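Pullau 69 Hard-Shell Suitcase, Black

The Pullau 69 is our middle size suitcase, made for trips of one to two weeks. The number in the name is the height in centimeters with the wheels. It closes with a zipper that goes all the way along the rim, and it has a combination lock on the side. The pull handle stops at 2 heights, so tall and short persons can both walk with it in a comfortable way.

Both halves are lined with fabric. For cleaning the lining, please use a damp cloth and a little mild soap, and leave the suitcase open until it is fully dry. Do not use bleach -- it takes the color out.

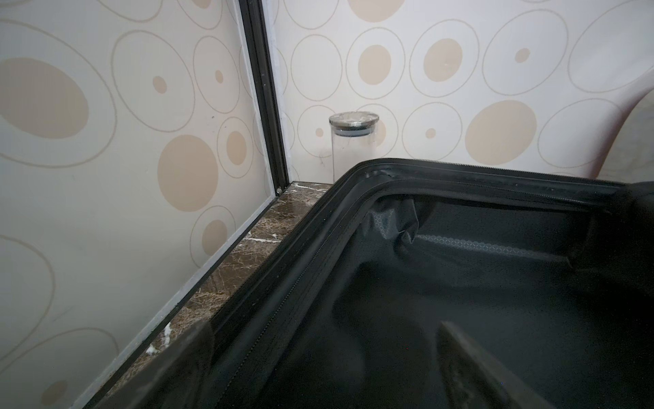 Airlines have different rules for checked bags, so we advise to weigh the suitcase at home before you leave. Most of our customers pack it up to 18 kg. If you travel with more than this, please look at the Dilano, which has stronger wheels and a second handle at the bottom.

The warranty is two years and covers the zipper, the wheels and the handle. Scratches on the shell from normal travel are not covered. Spare wheels are sold in pairs and you can change them with a simple screwdriver.

Questions about repairs go to Rimantas Laur in our workshop. For orders from shops and hotels, please write to Elli Kemppainen. Orders placed before noon are sent the same working day.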